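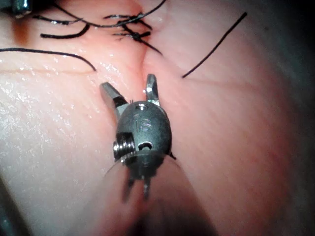 3.2. El material de práctica: la almohadilla, el hilo y el paño

La bibliografía sobre el aprendizaje de la sutura dedica páginas enteras a las curvas de aprendizaje y, con suerte, una línea a aquello que se cose. La fórmula habitual es «un modelo sintético de tejido», lo que viene a ser como describir una cena diciendo que hubo comida. En el protocolo de Faltitz decidimos tratar la almohadilla como una variable más, en parte por rigor y en parte porque llevábamos meses culpándola de todo.

Trabajamos con almohadillas de silicona rosada, en bloque grueso y con el borde superior redondeado. Se adquirieron 123 unidades en dos remesas, la primera a Ivance y la segunda a Drokov. Ambos proveedores denominan al color «carne», aunque no se trate de la misma carne: la remesa de Drokov tiraba a salmón y la de Ivance a un rosa que uno de los participantes comparó con el de una goma de borrar cara. Al principio anotamos la diferencia como irrelevante. La anotación duró hasta la tercera semana de marzo, cuando los evaluadores empezaron a puntuar mejor las suturas hechas sobre el fondo más claro, donde el hilo negro se distingue sin esfuerzo. A partir de entonces las remesas se alternaron por participante y el tono quedó registrado en la hoja de sesión.

El segundo asunto fue el brillo. La silicona nueva refleja la luz con un punteado blanco que, según el ángulo, cae justo encima del lugar donde se quiere mirar. Quien haya intentado localizar un punto de entrada de la aguja entre destellos del mismo tamaño sabrá apreciar la dificultad. Kálmán Major propuso espolvorear talco, solución que eliminó el reflejo y, con él, toda semejanza con un tejido. Everett Schumacher propuso bajar la luz, y se bajó. El acuerdo final consistió en conservar la superficie tal como venía, inclinar la lámpara y pedir a los participantes que, si un reflejo les estorbaba, lo dijeran en voz alta. Lo dijeron con gran frecuencia y no siempre con el vocabulario recogido en el consentimiento informado.

El hilo fue negro en todas las sesiones. Se descartó el azul por fotogénico y el blanco por invisible. Cada participante recibía el hilo ya cortado, pero el largo útil variaba bastante según lo generoso que se fuera con el primer cabo. Distinguimos en el registro entre el tramo largo, que cruza el campo y conviene mantener recto, y el cabo corto, que debería quedar suelto y a la vista. La distinción parece trivial hasta que se revisan las grabaciones: una parte considerable de los nudos fallidos comienza con un cabo corto que ya no es corto, o que ha dejado de estar donde se le suponía. En la figura 2 se aprecia la disposición que tomamos como referencia, con el tramo largo en diagonal, la curva que baja por el lado izquierdo de la almohadilla y el cabo libre asomando desde las mandíbulas hacia el centro.
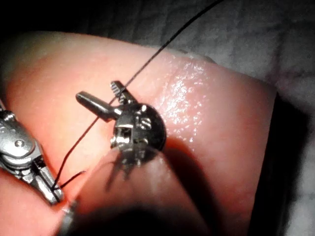

Para clasificar la posición del cabo adoptamos tres categorías: libre, cuando no toca la superficie; apoyado, cuando descansa sobre ella; y perdido, cuando ninguno de los dos evaluadores acierta a encontrarlo. La tercera no figuraba en el diseño original. La introdujo Bakari Mfaume tras una tarde de codificación especialmente larga, y con el tiempo resultó ser la de mayor concordancia entre observadores.

El paño que rodea la almohadilla merece un párrafo aunque solo sea por las horas que consumió. Es gris, de tela, y su función declarada es ofrecer un fondo uniforme. Un fondo uniforme exige un paño liso, y un paño liso exige que nadie apoye las manos, cambie la almohadilla ni respire con demasiada convicción. Se ensayó a plancharlo antes de cada sesión. Se ensayó también a fijarlo con pinzas, lo que produjo las mismas arrugas pero más tensas. Acabamos aceptando los pliegues con la única condición de que no invadieran la superficie de trabajo, criterio que el manual interno, redactado por Dae-han Yoon, recoge bajo el epígrafe «Geografía del paño».

En cuanto a la duración del material, el fabricante Drokov indica para su modelo Sang una vida útil de 1000 punciones. No hemos podido confirmarla ni desmentirla, ya que pasadas unas 700 los participantes se negaban a seguir. Los orificios antiguos captan la aguja y la conducen por trayectos que ya conoce, de manera que un principiante puede lograr una entrada impecable sin haber tomado ninguna decisión. Para evitar este aprendizaje por parte de la almohadilla, y no del alumno, cada unidad se giraba media vuelta al terminar la primera serie y se retiraba al completar 100 puntos, aun cuando conservara buen aspecto. Las retiradas se guardaron en cajas etiquetadas por remesa. Todavía están ahí y se aceptan sugerencias.

Los bordes quedaron excluidos de la zona de sutura. La curvatura obliga a corregir el ángulo de entrada y el lateral cae hacia una zona de sombra donde la puntuación dependía más del optimismo del evaluador que de la técnica. Delimitamos por ello una franja central, sin marcas dibujadas. Habíamos probado antes con rotulador quirúrgico, que sobre la silicona se comporta como un rotulador sin estudios: se extendía, manchaba el hilo y convertía cada intento siguiente en una prueba de interpretación de manchas.

Queda por mencionar la consistencia. Los participantes con experiencia clínica coincidieron en que la silicona ofrece una resistencia más regular que la piel, y lo formularon como reproche. Para los fines de este trabajo se trata de una ventaja, puesto que nos interesaba comparar a las personas entre sí y no a las personas con la variabilidad de lo vivo. Faraji Massawe, que realizó las sesiones piloto, advirtió sin embargo que la superficie perdona poco la tracción excesiva y nada el arrepentimiento: una aguja que entra y se retira deja un surco visible, y ese surco atrae la mirada del evaluador durante el resto de la serie. Por este motivo las entradas rectificadas se codificaron aparte, con independencia de la calidad del nudo final.

El protocolo de material se cerró el 20 de mayo de 2019 y no volvió a modificarse, salvo en lo relativo al paño.

Figura 2. Almohadilla de silicona rosada con hilo de sutura negro sujeto por las mandíbulas del portaagujas. El cabo corto queda por encima de la superficie (categoría «libre»). Al fondo, a la derecha, el paño gris.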